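Walovine branch newsletter
Posted in June by the branch newsletter editor
14 shares | 6 comments

Planning time is back in the timetable at Plonley

We have a result! After a long spring of meetings, letters and one very full staffroom, teachers and support staff at Plonley have won back the planning time that went missing from the timetable last autumn. The new timetable starts in September and it is in writing, which matters a great deal to those of us who remember the last set of promises.

For members at other schools who haven't followed this one, the trouble began when cover for absent colleagues started to eat into planning periods. At first it was the odd lesson. By the winter some members were losing the same slot every week, and the log that our reps kept (a shared spreadsheet, nothing fancy) had 368 lost periods in it by the time we took it to the head. I can't praise that log enough. Every entry had a class, a period and a reason, and once it was on the table the talk changed completely. Nobody on the other side of it argued with the total.

What we asked for was simple enough: planning periods to be protected, cover to be shared out fairly, and any period lost in an emergency to be paid back within 3 weeks. The first offer covered the middle one only. Members turned it down at a lunchtime meeting where 50 of you squeezed into a room with chairs for half that number, and then stayed to write the reply together. It was brilliant to see, and it was a good letter too, short and polite and very hard to say no to.

The second offer is the one we have accepted. Planning periods are marked on everyone's timetable and can't be used for cover unless the site would otherwise have to close a class. Anything lost is paid back within the 3 weeks. Teaching assistants who prepare materials get a set hour as well – the first time this has been written down at Plonley, and for me the best line in the whole agreement. Supply cover will come from a separate budget, so it no longer competes with books and paper.

There are still loose ends. Part-time staff need their share worked out properly, and the wording on exam weeks is vaguer than we'd like. If you work part time, please send your timetable to your rep before the end of term so that we can check it against the new rules. It takes five minutes and we really do need all of them.

Members at Ista have already asked for a copy of the log so they can start their own, and we're delighted to pass it on. It opens in any spreadsheet program and the instructions are on the first tab. Fill it in on the day if you can, as a log written from memory in the last week of term is much easier to pick holes in.

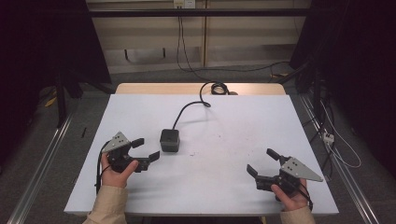
Hardship fund and summer dates

The branch hardship fund stays open right through the holidays. Members can apply for up to £200 towards an unexpected bill, and the form is now one page long (hooray!). Term-time only staff are especially welcome to apply, as August can be a lean month.

The open meeting for the Nouri schools is at 4.30 pm in the library, with tea from 4. Workload is first on the agenda and the Plonley reps will be there to talk through how they did it, so bring a colleague who hasn't joined yet. Joining forms will be on the table by the door.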